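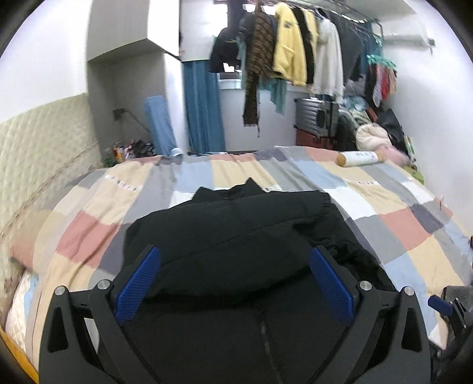

September, past eleven at night

Read the Kiletti announcement twice over dinner and I'm still annoyed by it. "The end of laundry," they call it. What they have is a machine that folds a towel in six minutes if somebody lays the towel flat in front of it first. I could have the towel folded, put away and forgotten while the thing is still deciding where the corner is.

Towels are the easy part anyway. Show me one that can deal with a black garment dropped in a heap on a patchwork duvet. Dark cloth with gathers in it has no outline to speak of. I pick it up by whatever sticks out, give it a shake, and the shake tells me what it is and which way up. Two fingers closing on a fold get you a fold. Then you have a lump hanging in the air and you're no closer to knowing which end is the neck.

And that's before you ask where it goes. On the rail, next to the fuzzy yellow jacket? In the suitcase? Back in the wash? I know because I know what I wore and when. I don't see how you teach that, and the Kiletti people don't bring it up.

To be fair to them, I did watch the Risside video again, the long one without the music. It got hold of a sweater on the third try and put it on a hanger, more or less. One shoulder slid off. Ten years ago it would have been a lab with a whole wall of computers and no sweater, so all right, something has moved. I wrote "grip is better, judgment isn't" on the back of an envelope and I'll stand by that for now.

The shop is the same story. Golta wants to put an arm in the stockroom to open cartons and hang new arrivals, and the rep told us it would save 30 hours a month. I asked whether that counted the time someone spends standing beside it untangling straps. He said he'd get back to me. That was before the summer. Kratochvíl sent a quote too, cheaper, but theirs only does boxes, and it wants all the boxes the same size – ours never are.

I'd like to be wrong, really. I hate putting clothes away more than any other chore, and I'd pay good money to come up to a clear bed. But I've been promised this since I was a kid.

Must call the shop about the broken hangers in the morning. Also, out of detergent.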